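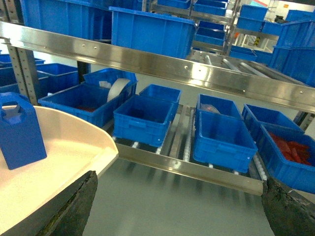 Najwa Shboul had 18 bikes to get ready and a van coming for them at six. They belonged to Livari, a company that leased electric bikes to hotels, and they came back every June with bent levers and flat batteries. She worked through them in the order they had been dropped off. In the back, a blue plastic container stood upright on a big cream-white tray, near a long stainless-steel beam, and she went past it each time she needed another inner tube. By noon she had finished 9.

The tenth bike was number 1678. It had a Skotalier motor, the older kind, and it rattled when she turned the pedals backward. She took off the cover and found a folded piece of paper wedged beside the wiring.

"Please don't fix the bell," it said.

She tried the bell. It gave a dull click and no ring at all. The work order said: replace bell, tighten rear brake, check motor noise.

She called the office and got Hakim.

"Who had 1678 last?" she asked.

"The Skamance Hotel. The night porter rides it home. Why?"

"Does he complain about the bell?"

"He's never complained about anything. The day manager wrote up that order."
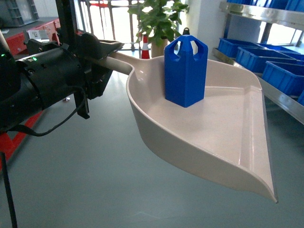 Najwa put the phone down and tightened the brake. With the paper gone, the motor made no noise, so she crossed that off too. That left the bell. She had a box of new ones under the bench, and fitting one took two minutes.

She thought about a man riding home at four in the morning, past houses with the windows open – or past one house, maybe, with a baby in it, or a dog. She had no way of knowing. The bike had to have a working bell or it couldn't go back on the lease.

She fitted the new bell and turned the clamp so the lever faced away from the thumb. It rang if you meant it to. It wouldn't ring over a pothole.

Then she wrote on the back of the paper, "Had to. Try it now," and taped it under the seat. 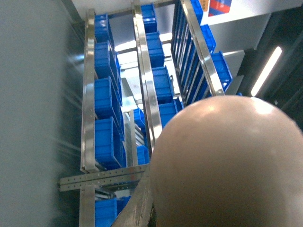 Six O'Clock

The driver was early and wanted to talk about his knee. Najwa rolled the bikes up the ramp and he strapped them in, 1678 near the doors.

"That one goes off first," she said. "Skamance."

"They all go off somewhere," he said, and signed for them.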